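Notebook - natural dye trials, August, started just after lunch

Mordant tests again, the wool ones. I want to get the alum sorted before the weld runs out, and there's less weld left than I thought.

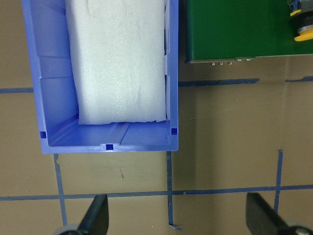 So, where I'd got to. The last batch of Varkdale skeins came out patchy, lovely deep yellow on one side and a sort of weak tea on the other, and I've been blaming the dye pot for it. Having slept on it I think it was the scouring. I rushed it. The Varkdale is a greasy yarn, spun with more oil than the Mugo stuff, and I gave them both the same quick soak. The Mugo took the colour beautifully, which should have been a clue!

Today's plan was to scour properly and change nothing else. 200 g of Varkdale in four skeins, tied loosely in three places with cotton (NOT the acrylic scraps, they don't take the dye but they do felt themselves in, ask me how I know). Soap and washing soda, brought up slowly to 50 degrees and held there. First water was filthy, properly yellow-brown. Second was cloudy. I did a third for luck and that one I could see the bottom through, so three it is from now on for this yarn.

Alum at 10 per cent of the dry weight, so 20 g, dissolved in a jug of hot water before it went anywhere near the pot. I left out the cream of tartar on two of the skeins (knotted twice at the end so we can tell them apart). Prona's recipe sheet swears by it, the Plullon one doesn't mention it at all, and I've never done them side by side in the same week with the same water. The tap water here is so hard that I suspect it matters more than either sheet lets on.

Small disaster at 35 minutes - the thermometer slid down inside the pot and I had to fish it out with the tongs, so the reading after that is a bit of a guess. I turned the ring down and kept my hand off it. I don't think it went over a simmer, there was no rolling and the wool still feels soft.

Skeins are now cooling in the alum bath with the lid on and will stay there overnight. Please don't lift them out, even if they look done.

Next: chop the weld finer than last time and soak it tonight. Pinch of chalk in the dye bath. Keep one skein back undyed for the iron pot, I still want that olive green we got by accident in spring and never wrote down (my fault, sorry).

Also we're nearly out of washing soda, and the small scales need a new battery - they drifted by a gram while I was looking at them.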